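Section 4. Teaching a Fold by Remote Control

Before you start, let both Grernell arms finish their warm-up and come to rest. Go ahead and get comfortable in your chair, too — a tired shoulder shows up in the recording sooner than you'd think.

1. Put the clothes on the table in a loose heap, within easy reach of both grippers.
2. Open both grippers all the way.
3. Take hold of the hand controls and move them slowly until the arms follow you.
4. Press Record, wait for the tone, and begin with whichever piece lies on top.

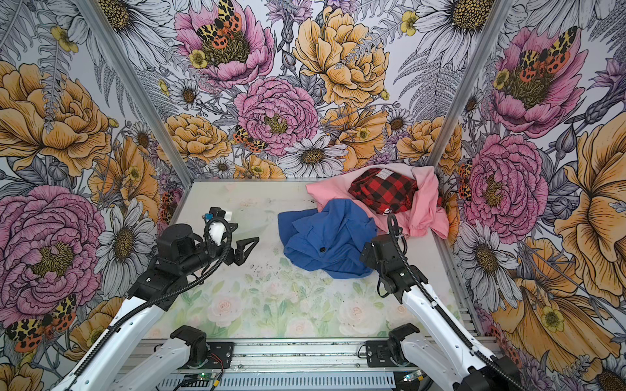

5. Fold at an easy, steady pace, the way you would at home with the radio on. If you drop a sleeve, just pick it up again and carry on, and the robot will learn from that as well.
6. Press Stop, then save the take under your own name.

Note: Plan on 36 good takes for each kind of garment. You're welcome to spread them over several sittings, and we'd encourage it.

Caution: Keep your hands off the table while the arms are live. To reach in, press Pause and wait 10 seconds.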